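Speaker notes: Looking after light veneer tables
Mendley staff session, December 2, 2025
Speaker: Mehwish Afridi

Slide 1. Welcome

Say who I am and how long we have. Thank Pei-shan Ng for setting up the room. Questions can come at any time.

Start with the October order. Wiltow now has 109 tables with a pale wood top, and most of the people cleaning them were trained on the old dark ones. The habits are different. A dark top hides a water ring and shows dust. A pale top does the reverse, and it yellows under the wrong polish.

Slide 2. What veneer is

A veneer is a thin sheet of real wood glued over a core. Pass the cut sample around while I talk. Ask people to look at the edge and find the line where the sheet stops.

The grain on the face is real grain. When a sheet is sliced from the log you often get tall arches, one inside another, which the trade calls cathedral grain. Straight, close lines come from a different part of the log or a different cut. One sheet can have both.

Small dark dots can be pin knots. Man-lok had a new starter at Fonberg scrub at one for ten minutes with a green pad. The dot is still there and the finish around it is dull.

Slide 3. Look before you wipe

Two looks, from two places. First stand with the light behind you and check the color. Then move until the light from the window or the ceiling slides across the top. Glare makes it hard to see the grain, but it is good for finding smears, cup rings and dull patches in the finish.

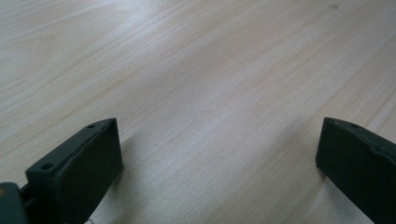
If a mark disappears when you change position, it was a reflection. If it stays, touch it with a clean fingertip. Sticky means food or drink. Raised means something has dried on. If you feel nothing at all, try one pass with a damp cloth and then leave it. It is either in the wood or under the finish, and you will not get it out from above.

Slide 4. The daily wipe

Clear the whole top first. Do not clean around things.

Dry cloth for crumbs. Then a cloth wrung out until it no longer drips, with one drop of dish soap if the table needs it. Go with the grain. Dry it straight away with a second cloth.

Su-chen will do the demonstration here. Let her finish before taking questions.

No bleach, no scouring powder, no melamine sponge. The sponge is the one people argue about. It is a very fine abrasive and it takes the shine off in patches.

Slide 5. Scratches

Light scratches in the finish only: leave them and write them in the book.

If it has gone through to the core, call Su. They do the repairs for all three floors. Do not sand. The face sheet is too thin, and 400 grit will go through it at a corner faster than you would think. Ching-wen has a spoiled panel to show.

Cost for the budget people in the room: a new top is 700 dollars, and a cloth is 5.

Slide 6. Questions

Probable ones:

Can we use wax? Not on these. It builds up and goes gray.

Felt pads under the monitors? Yes, and check them for grit.

What about sun? Move the desk mats every few weeks so the color changes evenly.

Hand out the card on the way out. Collect the sample pieces.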